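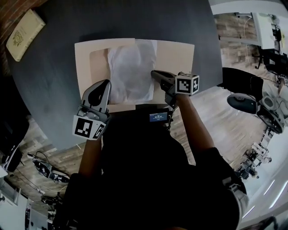
4.2 Hand-held gripper comparison

We compared two finger designs on the same hand-held body. The Gumlow finger is curved and stiff. The Hourani finger has the same outline with a softer core. Both were tested on thin, flexible items, where earlier trials at Ullport in February had shown the largest spread between operators.

Each operator worked with one gripper in each hand. Poses were tracked from the printed cube markers, and images were recorded from a camera on each gripper and one worn on the head. Every operator completed 50 trials per finger design. After removing trials with lost tracking, 2,951 remained for analysis.

A trial was dropped if either cube was out of view of the head camera for more than 63 consecutive images. Most of the dropped trials came from two-handed folds, in which one forearm blocked the opposite marker.

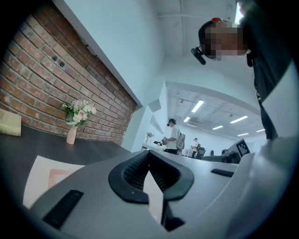
Nustevura

Figure 6. View from the gripper camera, with the ribbed jaw opening at center and the tabletop at left.

The wide lens keeps the jaw and much of the room in the same image. This helped the pose estimate when the tabletop had little texture, but it left fewer pixels for the item being grasped. We therefore cropped the jaw region and passed it to the controller as a second input, at the original resolution. The full image was reduced to 50 percent of its width.

Both finger designs used the same crop. No retuning was done between them, and the controller gains were those given in Section 3.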